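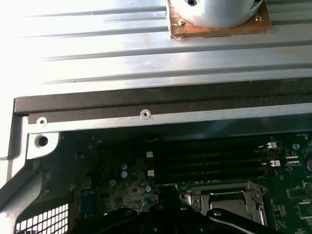 Section 6. Processor: Install or Swap

Boltis rack server, Betevel build notes. Rev 3/4/19, Z. Mensah

Do this section before memory. The DIMM slots stay empty until section 7.

Before you start

Power cord out. Both cords if yours has 2. Hold the power button a few seconds to drain it.
Wrist strap on, clipped to bare chassis metal.
Lid off, set flat somewhere it won't get kicked.
New processor stays in its tray till step 4.

CAUTION: Don't touch the contacts in the socket. Not with a finger, not with a cloth, not with canned air up close. A bent pin means a new board and Manenano will not cover it.

Steps

1. Find the socket. It sits between the two banks of memory slots. Check it's an LGA 2011-3. Older 2011 chips look close but don't go in, so read the box.

2. Release the levers. Push down, slide out from under the tab, let them up slow. They're springy.

3. Lift the load frame all the way open. If there's a plastic cover, pop it off and keep it. Returns without the cover get refused.

4. Pick up the processor by the edges only. Match the triangle on the corner of the chip to the triangle by the socket. Then check the notches on the sides too.
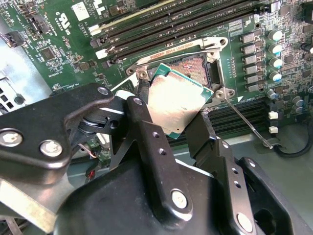
5. Lower it straight down. No sliding, no dragging a corner accross. It should drop in under its own weight. If it rocks, lift it out and look at the notches again.

NOTE: Dropped it in crooked? Stop. Get a light and look down the rows of pins from 2 sides before trying again. Questions to Kwaku Zakaria, ext. 48.

6. Look at it before you close anything. Chip level, all four sides even.

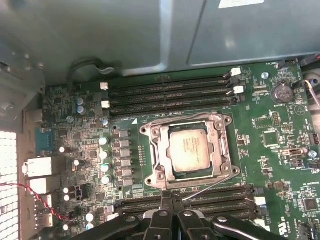 7. Close the load frame. Levers down and hooked back under their tabs. Takes some force, thats normal. A crunch is not.

8. Wipe the top of the chip with a lint-free pad. Let it dry. Small dab of paste, middle.

9. Heatsink on. Start all four screws by hand, then tighten in an X, a couple turns each.

CAUTION: Don't power up without the heatsink. Not even for a quick test.

If the board gives code 22 at first boot, reseat the chip (steps 2 to 7) and clear the CMOS. Old Batista boards: see the November sheet, different lever order.

Go to section 7, Memory.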